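Papier peint intissé qui se décolle aux raccords

Bonjour, j'ai posé un intissé à grandes feuilles sur deux murs en mai. Les lés tiennent bien au milieu mais les bords se relèvent sur 50 cm, surtout près du plafond. Colle Skistum, mur en plâtre peint. Faut-il tout refaire ?
Estia_70

Ponmont
Non, ne refaites pas tout. La peinture n'absorbe rien, la colle a séché en surface. Décollez le bord avec une spatule fine, poncez légèrement le support au grain 80, dépoussiérez, puis remettez de la colle à raccords au petit pinceau. Attendez cinq minutes avant de refermer et passez la roulette sans appuyer trop fort, sinon la colle ressort et tache le motif. Coupez le chauffage jusqu'au lendemain.

ekwueme2000
Pareil chez moi, j'ai mis de la colle à bois, ça tient.

Lise-et-pinceaux
La colle à bois jaunit et vous ne pourrez plus arracher le lé proprement. D'accord avec Ponmont pour le reste. Pour un motif à feuillage, commencez par le raccord le plus visible.

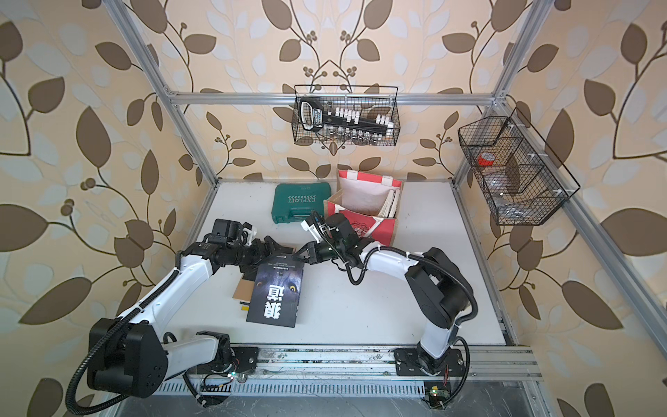 Et gardez une chute du même rouleau, les bains changent d'une fabrication à l'autre.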